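Robot Teaching, Part 3: Showing a task by hand and by remote control
Course notes, February. Prepared by Leen Moussa for the Jandside lab group

In Part 2 we looked at how to write down a task before anyone touches the robot. Now we come to the showing itself. The task for this part is the shoe rack. The robot must take shoes, one at a time, and put them in pairs on the correct level. Please read these notes before you sit at the controls.

1. Two ways to show

In the first way, you hold the arm and lead it along the path. You feel the weight and the contact directly, and beginners learn it fast. The weak point is your own body, which easily comes between the cameras and the shoes.

In the second way, called teleoperation, you move a leader handle and the robot follows. The cameras record only what the robot will also have later, when it works alone. You lose the feeling in the fingers, so you must learn to trust the views. We use the second way for all graded work, and the first way only to explore difficult positions.

2. Working near a board

A narrow slot is the hardest place in this task. In the wrist view the gripper fills a large part of the picture, and the depth is difficult to judge. Come in slowly along the board. If you need to turn the wrist, go back first, turn in free space, and come in again. 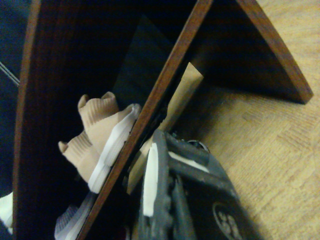
Kastriot Yordanov sees this differently. In his opinion students should be allowed to turn the wrist near the board, if they do it slowly, as a model that has never seen such a correction will not know what to do when it arrives at a bad angle. He would accept up to 40 episodes of this kind in the set.

I think it is a fair point, and we can discuss it in the lab hour. For the graded work please keep the rule as written. If you want to try his way, save these episodes in a separate folder and write "wrist correction" in the log.

3. Preparing the rack

Before each episode, one person sets the shoes and the other checks the camera views. Change the positions a little between episodes, but keep both shoes of a pair on the same level at the start, unless your task sheet says otherwise. The person who sets the shoes says "clear" when the hands are out. Only then the operator starts the recording. 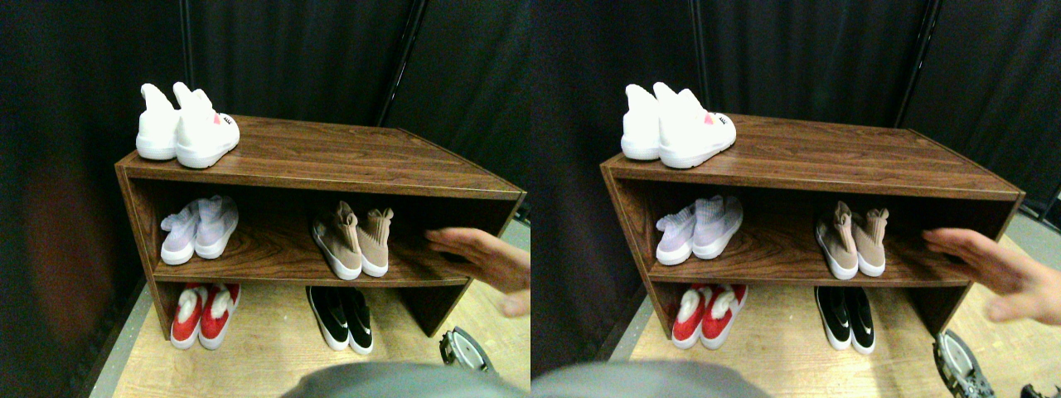 Small differences in the start position are useful. If every pair stands in exactly the same place, the robot learns the place and does not learn to look for the shoe. The Bassey group found this out after 200 episodes and had to begin again. Their arm went very nicely to a point where there was no shoe.

4. What to do when a shoe falls

Do not stop the recording at once. A shoe on its side is a normal situation for this task, and the robot should see how to recover from it.

– Open the gripper and move back a short distance.
– Look at both head views before you choose the next grasp.
– Take the shoe by the sole edge or the collar, whichever is easier to reach.
– If the second try also fails, end the episode and mark it "failed, recovery tried". Do not delete it. 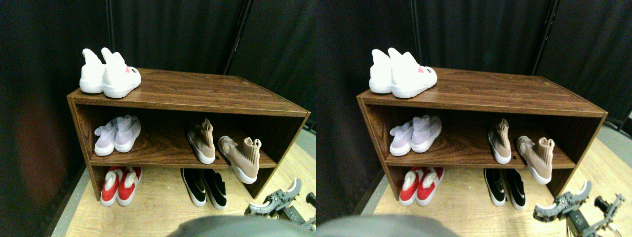
5. The log

Write one line for each episode: number, operator, start arrangement, result. The numbering continues from the Hitbridge set, so your first episode is 217. Use the words from the task sheet for the result – "good", "partly" or "failed".

6. For next time

Read the chapter on time delay in the Urkia reader. Work in groups of 2 and bring your log on paper.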